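Home / Reviews / Desk & Hobby / Rekell white work board

Posted 1/8/24

Okay, so I finally caved and bought the Rekell board from Fanudora. It was $40, and I'd been eyeing it since May, when my old Kocabaş mat curled up at the corners for good.

I use it for sorting and putting together little parts, mostly kits with pieces that vanish the second you look away. On my dark table they used to just disappear! On white I can find everything, even the gray bits (my worst enemy). I've had it out for 8 kits now and it still wipes clean with a damp cloth – no stains so far, knock on wood.

It does slide a little if you lean on one side. I stuck some Ason grip dots underneath and that pretty much fixed it. I also wish it had a raised edge, especially for anything round that likes to roll off and hide under the couch.

Blue parts are the easiest of all to spot on it, and I like having plenty of flat space around whatever I'm working on.

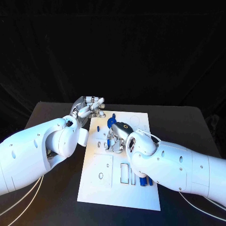 Would I buy it again?

Yep, and I'd get the bigger size if they ever make one. 5 stars from me – okay, minus a smidge for the sliding.

289 people found this review helpful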